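The backpack that wants your desk
By Xiaoqing Jia
8 January 2019
2 min read

Every firm that drops fixed desks says the same thing: you'll travel lighter. I've tried it since November and I'm carrying more than ever. Tremeck, which fits out shared offices, promises "a calmer day". What I got was a longer walk to find a seat, under the usual tiles and strip lights.

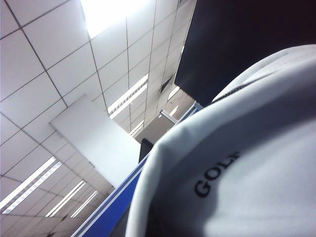
Seven light fittings, and a ceiling like any other.

Colin Nuttall, who manages over 200 of these desks, insists people adapt. Perhaps. What I see is bags. A drawer used to hold the spare layer and the lanyard. Now they come in with you every morning, and the bag ends up flopped on its side in front of the monitor, straps trailing towards the keyboard. Fukby will sell you a hook for that. I bought two. Both fell off. 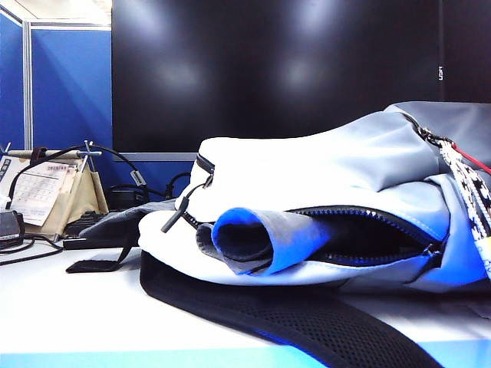 Is a locker a fair swap for a desk drawer?
Only if it's close to where you sit. Mine is two floors down, so I don't use it.

Nuttall says more lockers are coming. He wouldn't say when, and I've stopped asking.

Last updated: same day, to correct the number of floors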